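Search notebook entries Go

2 April 2024
Entered by Oluf Eyvindsson

Evaluation of the Clometico gripper package, loan unit, third bench session. Present: B. Coelho, C. M. Soriano and the undersigned. The unit remains on loan from Larley under the terms agreed in August. Serial and firmware particulars are in the intake sheet and are not repeated.

The session was confined to edge contact on large smooth panels, the task for which Skelholm would use the package if it is purchased. Approach speed was held at the supplier's default. Ms. Soriano operated the arm; Mr. Coelho kept the log, file 1621.
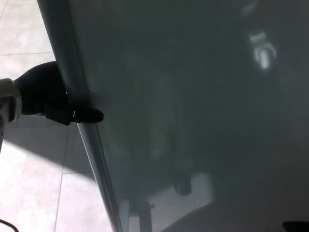 The supplier's manual treats edge finding as a single setting, and we consider that inadequate for dark glossy stock. The fingertip must be brought to the rim at a shallow angle, and the operator needs a reliable line to steer by. On the charcoal panel the bright line along the edge serves well for this, particularly against pale floor tile. The face of the panel is a poor guide, as it carries blurred reflections that could be taken for objects. We recommend that any vision settings be taught on the rim only.

Contact force was left at 300 on the controller scale. The manual does not state the unit. Mr. Coelho will write to Larley for clarification.

Open items: replacement finger pads (price not yet quoted); length of the warranty if the wrist adapter from Pacheco is fitted; second operator to be trained. Manaia Wihongi has asked to see the log before the purchase request is drafted. No recommendation on purchase is made at this stage.

O.E.

Recent entries
Clometico loan unit: intake and mounting
Clometico loan unit: session 2, flat stock
Pacheco wrist adapter, fit check
Controller backup procedure, revised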